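How to Submit a Resolution Request to Skernbridge City Council

Applies to ceremonial resolutions, proclamations and policy resolutions. Ordinances follow a separate process.
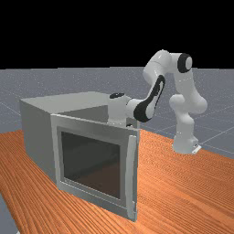 Before you start

Decide which type of item you need. A proclamation is issued by the mayor, read aloud at a meeting and does not require a vote. A resolution states the position of the full council and must be adopted by majority vote. If you want the city to observe a day every year, request a resolution. A proclamation covers the current year only and must be requested again.

You must live, work or own property within city limits. Groups may apply if at least one officer meets this rule.

Have the following ready:

Form 1221 (Request for Council Action)
Draft text, up to 2 pages
Contact details for the person who will answer questions from staff

Step 1. Write the draft text

A resolution has two parts. The opening clauses begin with "Whereas" and state the facts. The closing clauses begin with "Be it resolved" and state what the council will do.

Keep each "Whereas" clause to a single sentence. Put one fact in each clause. Attach a source for any date, population figure or historical claim. Staff will return drafts that quote a document without attaching the page quoted.

In the "Be it resolved" section, name the action and the party responsible for it. "The city supports local history" will be sent back for revision. "The city clerk shall list the observance on the public calendar each March" can be processed as written.

Step 2. Find a sponsor

Policy resolutions need the support of 3 council members before they can be placed on an agenda. Ceremonial resolutions need one. Proclamations go directly to the mayor's office and need no sponsor.

Write to the member for your ward first. If you live in the Clumlow or Ayele neighborhoods, check the current ward map, as the line between them follows the creek and not the road. Include the full draft in your message. Members cannot sponsor a summary.

Step 3. File the request

Requests are filed through Wulex, the city's online records portal.

1. Sign in or create an account.
2. Select "Council and Boards," then "New Request."
3. Choose the item type. This cannot be changed after filing.
4. Upload Form 1221 and the draft as separate files. The draft must be in an editable format.
5. Enter the name of each sponsor exactly as it appears on the council page.
6. Submit, and save the tracking number.

Paper copies are accepted at the clerk's counter until 4:30 p.m. Items received after that time are stamped the next business day.

Step 4. Meet the agenda deadline

The clerk closes the agenda at noon on Thursday. A complete request must be on file at least 7 business days before that deadline. City holidays do not count as business days.

If legal review changes the wording, the portal will show the status "Returned for Approval." Accept or decline the changes there. Replies sent by email are not logged.

Step 5. Attend the meeting

Resolutions are usually placed on the consent agenda and adopted together without discussion. To speak on your item, sign up before the meeting is called to order. A council member may also pull the item for separate discussion, in which case it moves to the end of regular business.

Signed copies are posted to the portal under the original tracking number. Certified copies must be ordered from the clerk.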